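# Chapter 6: Choosing a Tabletop Pushing Kit

By the end of Chapter 5 you had a working arm, a calibrated workspace, and a short list of motions the arm could repeat without supervision. This chapter is about what to put in front of it. Pushing is the first contact task most courses assign, and several suppliers now sell kits for it. We use one of them, the Kemeys Block Set from Datik, as the running case, and compare it with the Flotov set where the two differ in ways that affect your results.

A pushing kit has four parts: a tool, a work surface, a set of objects, and software to reset and score trials. The catalog page usually leads with the software. Read the surface and the tool specifications first. A poor scoring script can be rewritten in an afternoon, but a surface with uneven friction will spoil every trial you run on it.

The Kemeys tool is a plain rod with a rounded tip. It has no fingers and cannot lift anything. It clamps to the end of the arm, and the arm moves it just above the surface. The rod touches a block at one place, and where that place falls relative to the block's center decides whether the block slides straight, turns, or does both.

The blocks come in four colors and several shapes. Cylinders and cubes are the easy cases. Hearts and stars are harder, as the outline curves or breaks at the place where the rod meets it, and a small error in approach turns the block instead of moving it forward. A typical early exercise is to sort blocks by color, starting from positions such as the ones shown.

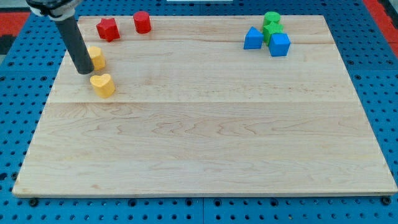 **6.1 The Work Surface**

The surface is a pale wooden board made of long planks joined edge to edge. It lies on a perforated table, and the regular holes make it simple to put the board back in the same place after it has been removed for cleaning. Check its position against the calibration marks from Chapter 5 before each session.

Wood has two drawbacks that a buyer should weigh. The first is grain. A block pushed along the grain may travel differently from one pushed across it, and a policy trained in one direction will carry that bias with it. The second is the seams. Run a fingertip over each joint before you start. If you can feel a step, a flat-bottomed block can catch on it.

The Flotov set uses a molded plastic tray with a raised rim. Blocks cannot fall off, but they collect against the rim, and a rod cannot pull them back. In our trials at the Flinditz teaching lab we ran 100 pushes on each surface and set aside any trial that needed a hand reset. The Kemeys board lost blocks over the edge now and then. The Flotov tray lost none, but it needed more resets - nearly all of them for blocks stuck in the corners.

**6.2 Reading the Supplier's Numbers**

Datik supplies a log of 1,000 recorded pushes with the kit. Of these, 337 begin with two or more blocks touching. Those are the trials to study first. When blocks are touching, a push on one moves its neighbor as well, and a planner that treats each block separately will fail.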